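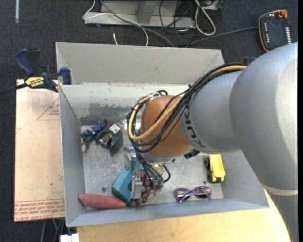 What does it mean when a country runs a trade deficit?

It means that over a given period, usually a month, a quarter or a year, the country bought more from abroad than it sold abroad. The gap between the two is the deficit. If the sales are larger, the gap is called a surplus.

The figure gets a lot of attention when it is published and very little in between. The July release tends to arrive in the middle of vacation season, and the one on 14th July was no different. The headline said the gap had widened. Most readers took that as bad news, which it may or may not be.

Irina Dinu teaches evening classes in economics to adults, most of whom run small businesses. She starts the trade unit by asking them to bring in their purchase records for April. One student, Wenceslao Ayala, owns a furniture workshop called Taltach. His records showed that he had bought hinges, varnish and a new planer from suppliers overseas and had sold every table and cabinet within 12 miles of the shop.

"So I'm in deficit with the rest of the world," he told the class.

He was, and his business was doing well. The planer let him take on orders he used to turn away. A country can be in the same position. When its firms import equipment and parts in order to produce more later, the deficit grows in the years they are investing. When households import more because wages have gone up, it grows then too. In a recession people stop buying, imports fall, and the deficit often shrinks. Few people out of work would call that an improvement.

There are two parts to the usual figure. Goods are things that cross a border in a truck, a ship or a plane. Services are harder to picture: a foreign tourist's hotel bill, a software license, an architect's fee, the cost of insuring a cargo. A tourist who pays for a room is counted as an export of the country she is visiting, even though nothing has left it.

Mundever, a firm that keeps the books for small exporters, sees the confusion often. Atif Ghauri handles its customs paperwork. One of his clients, a design studio named Pikholm, sold drawings to buyers in three countries last year and left every sale off its export summary. The owner had assumed that exports had to be shipped. The missing invoices came to 3,203 dollars. That is a small sum, but national totals are built up from surveys and returns like that one, and they are revised when late or corrected returns come in. A first estimate of the trade gap can move quite a bit before it is final.

A deficit also has to be paid for. If a country spends more abroad than it earns there, the difference is covered by borrowing from foreigners or by selling them assets such as bonds, shares, land and companies. Viorica Tănase, who spent most of her career in bank lending, thinks this is the part worth watching. She would ask of a country what she used to ask of a borrower: what is the money being used for, in which currency is it owed, and when does it fall due? Long-term loans in the country's own currency that go into ports and power lines are fairly safe. Short-term loans in somebody else's currency that go into consumption have caused trouble many times.

The exchange rate matters as well. A weaker currency makes imports dearer and exports cheaper to foreign buyers, which should narrow the gap in time. It can take a year or more. Contracts are already signed, and buyers don't switch suppliers overnight. Raluca Mihăilă, who buys fabric for the clothing maker Nistor, kept the same foreign mill for two seasons after the price went up. Changing mills would have meant new samples, new dye tests and a late spring line. She has now placed a trial order with a mill closer to home, and it is due in the fall.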